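Chapter 4
Racks, Rails and Everything You Bolt to Them

Pick up a cage nut. It's a tiny thing, a square of spring steel with a thread in the middle, and by the end of this chapter you'll have fitted enough of them to have opinions! Racks are where networking stops being a drawing on the whiteboard and turns into something you can walk up to and put your hands on.

We'll follow one small office, Tillman, as Hazel Alcantara plans its equipment from bare rails to working network. You'll learn to read unit numbers, work out how much space a device takes, and choose an order for the gear (heavy things low is a good habit, though you'll meet plenty of racks that do it differently). The Tillman floor plan is on page 111, and you'll want it beside you for Exercise 25.

Before you read on, find the numbers printed along the rails, then look at how the switch and the server sit one above the other. An open rack like this makes both so easy to see!

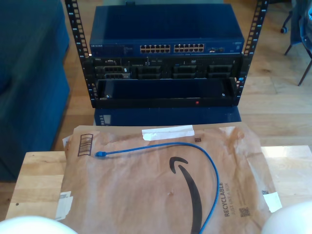

4.1 What Is a Rack Unit?

One rack unit, written 1U, is 1.75 inches of height.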